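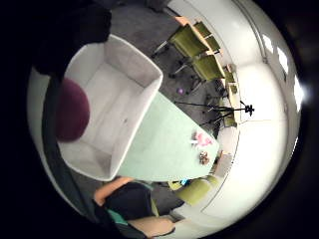 The loveseat and the mint-green table.

Purnell 14 Laptop (refurbished)
$378, charger included

I've been selling used laptops through Obeidat for a while now, and the Purnell 14 is the one I keep telling my friends to buy. My last one went to my sister in January and she still texts me about how much she likes the keyboard! So when I got hold of another batch, I put them straight up on the site before I could talk myself into keeping one.

It's a plain 14-inch machine. You get 8 GB of memory, a 256 GB drive and a screen that goes up to 300 nits, so you can work near a window without squinting (full sun on the porch is another story, sorry). It has 2 USB ports on the left, one USB-C on the right and a headphone jack, plus a real HDMI port, which I love because I'm forever losing adapters.

Battery life depends on what you do. I get five hours out of mine with email, a bunch of tabs and music going. Video calls eat it faster, and the fan does kick in after a while. It's a soft whoosh, nothing that bothers me, but if you like total silence you may want to look at the Hidau Slim instead. 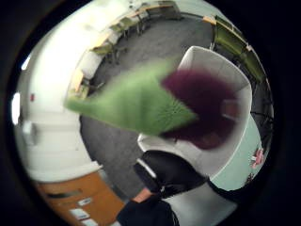

Lime green and plum cloth.

Every laptop gets a fresh install, a new battery if the old one is tired, and a good wipe-down. The lids can have light scratches. I grade them all as "good" and I'm pretty picky about that, so anything with a cracked corner or a bad pixel goes in the parts bin.

You can add the Famuvitz sleeve at checkout. It fits snugly, charger goes in the front pocket, and I've been hauling mine around on the bus with no complaints.

Color: dark gray only
Keyboard: US layout, backlit
Webcam: 720p (fine for calls, don't expect miracles)
Wi-Fi: yes, Bluetooth too
Returns: 30 days, just send it back with the charger

Orders in before noon go out the same day, except on Sunday. Got a question about the ports or the memory? Use the contact form and I'll write back, usually in the evening.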